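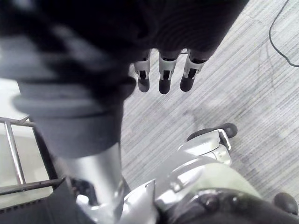 Chores gallery: where the machines are up to

Pondville test floor, September round

This page collects notes and pictures from the chore trials at Pondville. The question we were given is a plain one: which household and shop-floor jobs can a general-purpose machine do today, at a standard a paying customer would accept, without a person standing next to it? The short answer is a few of them, slowly. The longer answer depends on the job, the floor, the lighting and how much the customer is prepared to tidy up first.

Two machines took part. Orno is the older platform and was run by Rogério Moura. Slanina is the newer one and was run by Liam Gilmartin. Both were given the same tasks with the same objects. The operators could reset a task between attempts but could not help during one. We logged 1,315 attempts in all. An attempt counts as a pass only if the job was finished, nothing was dropped or damaged, and the result would not need doing again.

Three-fingered hands

A hand with three slotted silver-gray fingers and rounded black tips is a compromise between a two-jaw gripper and something closer to a human hand. It closes well on cylinders, mug handles and the necks of bottles. It is poor at flat things lying on flat surfaces – a coin, a sheet of paper, a placemat. A person slides a flat object to the table edge and pinches it there. Orno has been programmed to do the same, and manages it if the edge is close and clear of clutter.

Fingertip wear is a running cost that gets left out of most sales material. A rounded tip loses grip as its surface polishes, and the change is gradual enough that the operator blames the software first. We now wipe tips at the start of each session and replace them on a schedule.

Carpet

Striped office carpet is harder than it looks, for two reasons. The first is traction: a small foot or wheel sinks slightly into the pile, and the machine's estimate of where it stands drifts. The second is vision. Fine diagonal stripes repeat, and a system that tracks movement by matching patches of floor can lock on to the wrong stripe. Slanina had this fault at the start of the round. Liam Gilmartin fixed most of it by giving the floor less weight and the walls more.

Picking small items off carpet was the largest single task, with 400 attempts. Socks and soft toys went well. Pens went badly, as the fingers tended to push them along the pile. Anything thinner than a pen was close to hopeless.

Cables

A thin black cable lying in a loose curve is an ordinary thing to find on a floor, and it remains one of the better tests of whether a machine is ready for somebody's house. It has to be seen, classed as something not to drive over, and either avoided or moved. Avoiding works. Moving does not, at least not reliably: the machine lifts one part and the rest goes wherever it likes. We ran 164 cable attempts. The passes were nearly all cases where the sensible action was to go around.

Cloth

Folding gets the attention, but the harder step is finding out what you are holding. A towel in a heap has four corners, and usually none of them is showing. Orno's method is to lift the cloth, let it hang, take the lowest point, and repeat until it has two corners. On hand towels this is dependable. On fitted sheets it has never finished, and Rogério Moura has asked that we stop including them.

Loose fabric over machinery is a separate matter. Sleeves and covers keep dust and lint out of the joints and soften a knock against furniture. They also shift, bunch up and change the outline of the arm, so the clearance figures in the planner have to allow for them. Ours carry an extra margin at the cuffs, which costs some reach into narrow cupboards.

Working low down

A surprising share of chores happens near floor level: shoes, pet bowls, the bottom shelf of the dishwasher, the lower bays in a stockroom. With the fingers pointing straight at the carpet, a camera carried at the wrist sees mainly the hand itself and whatever part of the body is in the way. Just before contact, the view of the target may be gone altogether. The last few centimetres are then done from memory and touch.

People do this too, and are better at the touch part. We tried adding a pause for a second look at a greater height before the final approach. It raised the pass rate on shoes and made no difference to pet bowls. It also made both machines slower, and they were not quick to begin with.

Shop-floor jobs

The Hitosville stockroom layout was copied for the second half of the round: metal shelving, open bins, mixed cartons. Results here were better than in the household set. Bins have known sizes and known positions, the floor is smooth, and stock does not get left in a pile overnight by a teenager. Moving a carton from trolley to shelf is close to ready for unattended work. Facing up the front row of a shelf is not. The machine can do it, but it takes 19 minutes for a bay that a practised employee clears during a conversation.

Rails and thresholds

Polished metal rails cause trouble for depth sensors, which read reflections off the tube as gaps or as objects further away. Bright floors behind them make it worse. The workaround is to mark known rails on the map by hand. This is acceptable in a shop, where the rail will still be there next year. In a home it means somebody has to walk through with a tablet, and do it again when the furniture moves.

Where that leaves us

Ready, with a tidy site: carton shelving, hand towels, soft items off carpet.
Usable with a person nearby: mugs and bottles, shoes.
Not ready: cables, flat items in clutter, fitted sheets, shelf facing at a commercial pace.

Fingertip material and wrist camera placement are the two hardware items for the next round. Orno goes first, as its hand is easier to take apart. The task list will stay the same apart from the sheets, which have been swapped for pillowcases.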